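Home | Guides | Reviews | Forum | About

How to get your own books onto a Wovport reader without losing your mind

14 shares | 6 comments

So you bought a Wovport, you charged it, you opened the box of nice free classics it comes with, and now you want your own stuff on there. I've been doing this for years with various readers and the Wovport is one of the easier ones, but the manual skips a couple of steps that had me swearing at my desk for a whole evening.

You need the cable that came in the box (a charge-only cable from your drawer will not work, I tried three), a computer, and the free Mandero library program. Any version from March onward is fine. Older ones don't see the reader at all.

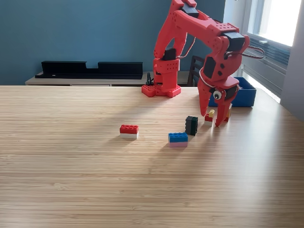 By Mateja Georgiou
2020-11-21

Step 1. Wake the reader up first, then plug it in. If it's asleep when you connect it, it just charges. You should get a little box asking if you want to charge or transfer. Tap Transfer. If you miss the box (it goes away after 11 seconds, which is mean), unplug and start again.

Step 2. Open Mandero and wait. Mine sits there thinking for a bit before the reader pops up in the left column. Don't click Refresh over and over like I did – it starts the search again every time!

Step 3. Drag your books into the window. EPUB files go straight over. Anything else gets converted first, and for plain novels that works great. Cookbooks and comics come out pretty ugly, so I leave those on the tablet.

Step 4. Fix the covers before you send anything. Right click the book, pick Edit Details, and check the cover box. It's a pain to do later, when you have to take the book off the reader and put it back on again.

Step 5. Hit Send. I'd go in batches. My library is 724 books and I sent the whole lot in one go the first time, and the reader froze on the indexing screen. Now I stick to 300 at most, let it finish indexing, and then send the next bunch. The box says it holds 2000 books and maybe it does, but page turns on mine were already getting slower well before that.

Step 6. Eject it properly. Click the little arrow next to the reader's name, wait for the message, then pull the cable. Skip this and your collections can get scrambled.

A few things I get asked:

Library loans don't go through Mandero. Use the Wovport's own store menu, under Borrowed.

If a book shows up twice, delete the copy with no cover and restart the reader.

Accented letters showing as little squares? Change the font to Jurić in the text menu. The default font is missing a bunch of characters and Jurić has them all.

I still haven't worked out how to get the series order to show on the home screen, so if you have, leave me a comment.

6 comments | Share this

Recent posts
Zevetti sleep cover: six months in
Making collections that stay put
Which screen light setting I use at night
Reading PDFs on a small screen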